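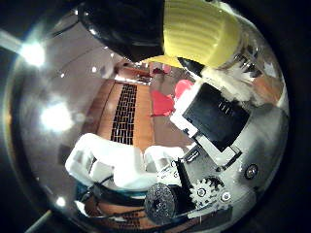
## Open day at Grendix

Back from Fellby, notes typed on the train so excuse teh state of them. 142 of us signed in, more than the car park could take. Coats on chairs, tea in the corridor. Two groups, ours went second.

Main thing was the arm on the Gramuver stand. Small camera right down by the fingers, so you get its own view while it works. Everything bends. Up close a finger turns into a great pale blob and the orange piece looks huge. 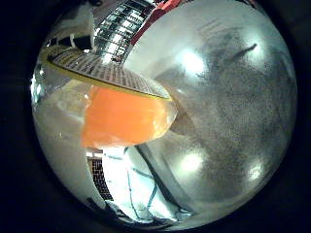 Asked about speed — they keep it slow for visitors. Fair enough. Over 300 practice runs in October so far, they said, and they want plenty more before the Vasić people come to see it. Cloth is still the hard bit, shiny things not far behind. Good questions from the back row, couldnt hear all the answers.
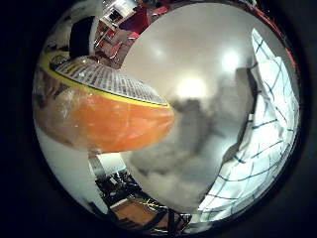 Talk afterwards ran long. Slides are promised, will pass them on when they come. Next visit is limited to 6 places, so reply quickly if you want one — last time they went in a morning. Bring flat shoes and a jumper, the hall is cold.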